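I was sure a kitchen scale that adds up protein and fiber for you would end up in the drawer with the spiralizer. Four months in, the Kanava is still on my counter and I use it for pretty much every breakfast!

You pick a food, put your bowl down, and it shows the numbers per serving instead of per 100 grams, so no math at 6 a.m. My oatmeal with peanut butter and banana came to 375 calories (I'd been guessing way lower, oops). The food list has 2,183 entries, and my friend Noreen found lentils, tahini and even the plain kefir she likes. No okra though, go figure.

Stuff I don't love: the buttons are mushy, the iron and calcium figures are hidden two menus deep, and it shuts itself off while I'm still chopping. 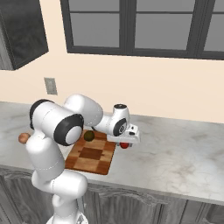 Checkered cutting board on the marble counter.

It wipes clean fast and the batteries from June are still going. I'd buy it again, but wait for a sale. My sister has the Purken and says the screen is easier to read.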